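Trenau adds two grades to its Prudness refractory mortar range

Trenau is pleased to announce that two new grades of Prudness air-setting mortar are now ready to order, following a long spell of development at our Cerov works and a good deal of patient help from customers who were kind enough to try the early batches in their own kilns and furnaces. The new grades carry the stock numbers 2581 and 2613, and they will be sold alongside the existing Prudness mortars, all of which remain in the price list exactly as before.

Those of you who have bought from us over the years will know that we don't bring out new products very often. We are a fairly small firm, and we would sooner spend our time making the things we already sell a little better. But the same two requests kept coming up, at the trade counter and over the telephone, and by last winter we felt we really ought to do something about them. Potters and small foundries wanted a mortar that stayed workable for longer in the trough, so that a person laying brick alone didn't have to keep stopping to mix. And maintenance fitters wanted something stiffer, for buttering up a loose brick in an arch or a door jamb where a thin mortar simply runs out of the joint.

Prudness 2581 is the answer to the first of those. It comes ready mixed in a lidded tub and has a smooth, creamy body, suited to dipping as well as trowelling. Please do keep the joints thin – a mortar of this sort is there to bed the brick and seal the gap, and a fat joint will shrink and crack however good the material in it. If the tub has been standing for a while you may find a little clear liquid on top. Stir it back in thoroughly with a clean paddle and carry on. Don't pour it off, as the liquid is part of the binder. 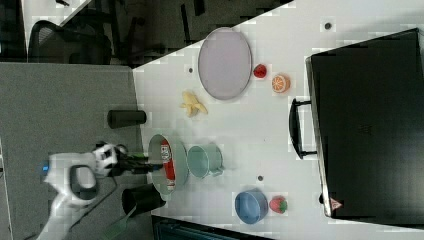 Prudness 2613 is the stiffer of the pair, and it has been made with repairs in mind. It holds its shape on the trowel and can be pressed into an open joint with a pointing iron or, for very awkward corners, a gloved thumb. We spent a long time getting the feel of it right, and we have become rather fond of explaining it with whatever is to hand. A half-peeled banana like the yellow toy one lying by the big oval plate does nicely, for the flesh of a real banana gives when you press it and then stays where you put it, and that is very nearly how 2613 ought to behave straight from the tub. If yours seems much stiffer than that, the lid has probably been left off, and a small splash of clean water worked in slowly will usually bring it back.

Both grades are air-setting, so they begin to harden at room temperature as they dry, and they gain their full strength once the lining has been fired. We know how tempting it is to light up a newly repaired kiln the same evening (we have all done it!), but a slow first warm-up makes a great difference. Leave the work to dry overnight with the door or damper open, bring the heat up gently to drive off the last of the moisture, and only then go on to your normal firing. The printed sheet packed with every tub sets this out in full, together with the service limits for each grade, and our technical desk will happily post or email a copy to anyone who would like to read it before buying.

Suqin Yao, who has looked after the mortar and cement side of the business for 9 years, led the work from the first trial mixes through to the final tub labels.

"I'm so grateful to everyone who sent pieces of old joint back to us in the post," she said. "Some of them arrived wrapped in newspaper and some in biscuit tins, and every one taught us something. The stiff grade in particular went through a great many changes, and I think I drove the mixing room quite mad with it. But I had a letter in May from a customer who had relaid the whole door of his salt kiln with a trial tub, and he had nothing to complain of except the colour of the lid. We've changed the lid."
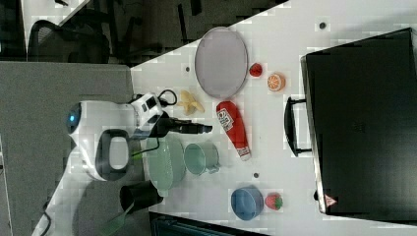 The mortars may be used with dense firebrick and with most insulating brick. For insulating brick we suggest dampening the face lightly first, as a very thirsty brick will pull the water out of the mortar before you have had time to tap it level. Neither grade is meant for casting or for building up thick patches, and customers with that sort of job in hand should ask for our Yan castable, which can be supplied on the same order and sent out on the same pallet.

Tubs should be kept indoors with the lids pressed well down. Frost will spoil both grades, and a tub that has frozen and thawed should not be used, even if it looks perfectly all right when stirred. During very cold spells we may hold an order back for a day or so until the weather turns, and we will always ring you first if that happens.

Samples of 2581 and 2613 are available free of charge to existing trade customers, and to colleges and pottery groups who write to us on headed paper. Orders can be placed through the Trenau trade counter at Cerov or with your usual stockist.

Press enquiries: Suqin Yao, Mortars and Cements, Trenau, Cerov.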